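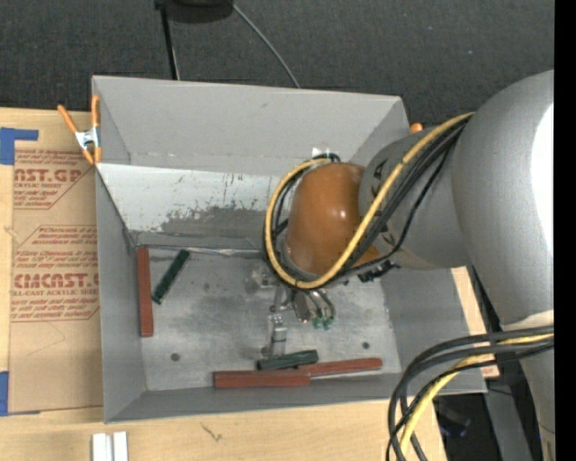

Item 3: gray bin on the worktable, red bars and green blocks inside.

Hudholm Parts Handling Group
Minutes of the working meeting, 24th March

Present: Annunziata Pagano (chair), Maarten Martens, Kolbrún Ravn, Rhonda Tremblay (minutes)
Apologies: Crisóforo Tlapale

1. Minutes of the previous meeting
Accepted with one correction. Under item 5 the supplier of the replacement totes should read Baert, and the word "delivered" should read "ordered". Rhonda to amend the shared copy.

2. Matters arising
Shelf labels for the Ornstead order are printed but the part numbers on the second sheet use the old prefix. Maarten will reprint that sheet only. The key to the tall cabinet is back on its hook.

3. Condition of the gray bins
Kolbrún reported on the large open-topped bin. The sloped panel at the rear is scratched and streaked, with a darker worn patch along its lower half. The floor of the bin has smudges, scuffs and cloudy white marks. The strip along the joint between floor and slope is crumpled.

Maarten asked whether the worn patch affects use. Kolbrún's view is that wear on the panel is a matter of appearance, but that the seam strip should be dealt with because thin parts can catch on a raised edge. Annunziata agreed and asked for the strip to be replaced before the bin goes on the April inventory.

There was some discussion of the two small round holes in the bin floor. Rhonda noted that the drawing on file does not show them. Maarten thought the drawing was for the earlier Vindel bin, which had a different floor. It was agreed to leave the holes open until the right drawing is found. If a plug is fitted later it must sit flush.

Action: Kolbrún to price a new seam strip and measure the joint.
Action: Maarten to look for the correct drawing.

4. Bars and blocks
The red bars and dark green blocks are still listed together on one line of the parts sheet as "mixed, red/green". Annunziata asked for separate lines, with the length and width of each type given. Rhonda pointed out that one of the red bars looks more slender than the others and should be measured on its own before it is given the same number. Agreed.

Maarten proposed a fixed starting layout for the bin, with every bar parallel to the left wall. Kolbrún was against this. Orders arrive with parts lying at all angles, some close together near the front wall, and a neat layout would tell the group little about how the bin behaves in use. After discussion it was decided to keep loose placement, with no part standing on end at the start.

The question of color was raised again. Green was chosen for the blocks by Ornstead and cannot be changed under the present order. Closed.

Action: Rhonda to split the line on the parts sheet.

5. Worktable and floor
The light wooden tabletop is to be wiped with a barely damp cloth only. The spray cleaner left a film on the other table and is to be returned to the supply room. Kolbrún asked for the dark floor to be vacuumed along the table side as well as in the aisle - the cleaning schedule mentions only the aisle.

Action: Annunziata to have the schedule changed.

6. Storage
Crisóforo sent a note by email. The rack has space for 23 totes at the present shelf spacing. He suggests moving one shelf up by 4 inches so that the tall gray bins fit without tipping. Maarten has no objection, provided the load plate on the rack is checked first. Held over until Crisóforo is present.

7. Any other business
The quote from Baert for spare bins expires in April. Annunziata will ask for an extension in writing. Kolbrún requested a second tape measure.

Next meeting in April, same room. Rhonda to circulate the date.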